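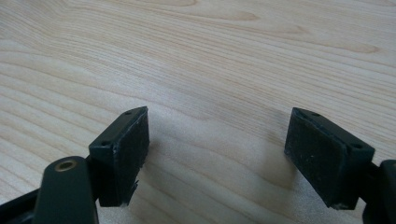 Gripper open above the table, camera view from the tool.

Pose drifts when fingers stand still and camera moves. How to mask the gripper correctly?

Tamihana
Posted in: Tracking and mapping

Hello all. I use the Kinbridge tracker (monocular plus IMU) to get the camera pose from a hand-held gripper. The recordings go later into policy training, so I need a trajectory I can trust. The tracker takes 1,000 features per image with the default settings.

My problem is a slow drift to one side. In one recording of 336 frames the tracker never reports that it is lost, but the end pose is clearly wrong when I return to the start position. If I draw the features, I see a good part of them on the fingers. These points do not move in the image when I move the tool, so I think the optimizer reads them as "camera is standing still" and pulls the pose back.

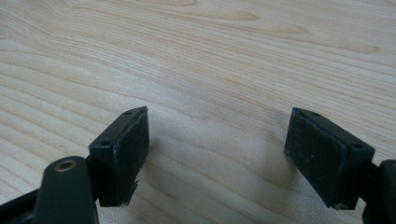 The mask I have now is a fixed polygon. I drew it one time with the gripper closed, and I did not think enough about what happens when it opens. The pad holders go outside of the polygon and the detector is very happy with them. The small screw holes give strong corners, and the light specks on the black pads are also picked, also the ragged lower corner of the left pad. On the table between the fingers there is only wood grain, and many lines there look similar to each other. So the wrong points are strong and the correct points are weak.

I tried to raise the corner threshold. Then the grain points disappear first and the finger points stay, which is the opposite of what I want.

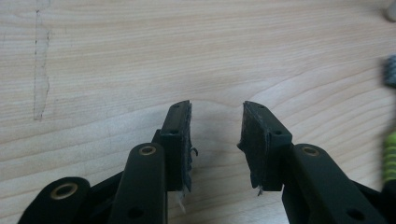

I also tried the moving object filter of the tracker, but it removes points which disagree with the majority. When most points are on the fingers, it removes the table. From frame 351 of my longest recording it kept almost nothing from the wood.

Should I make a mask for every opening width, or is there a better way? I do not have a width signal from the hardware, I only estimate it from the image.

Beverley Baxter
Your guess about the static points is correct, and I had the same behavior. I would not make a mask for every width. Make one mask which is the union of all finger positions. Open and close the gripper slowly, segment the fingers in each frame, and combine the results with a logical OR. After this, dilate by 11 pixels - the feature descriptor looks at a patch and not at one pixel, so a point just outside the edge still contains the finger.

You lose a big part of the lower image, but this part is mostly finger anyway. Please apply the mask before feature detection. In Kinbridge there is a setting to apply it after detection, and then the 1,000 features are already spent on the fingers and you have few left.

Also the shadow of the fingers on the table can be a problem. It moves together with the tool, more or less. I let my mask go a little over it.

Indton
just put printed markers on the table

Tamihana
Thank you both. Beverley, the setting was indeed on "after", I had not seen it. I made the union mask on Friday and the features are now only on the wood. The return error is much smaller, but I still have a small rotation error when I go very close to the surface. I suppose the grain is repeating too much there and the matcher takes the neighbor line.

Markers I would like to avoid, they would be visible in the training images.

Beverley Baxter
For the close range, try to give the IMU more weight and make the search window for matching smaller. If you run at low frame rate this will not help much, the lines move too far between two frames. Can you post your camera rate and the exposure time?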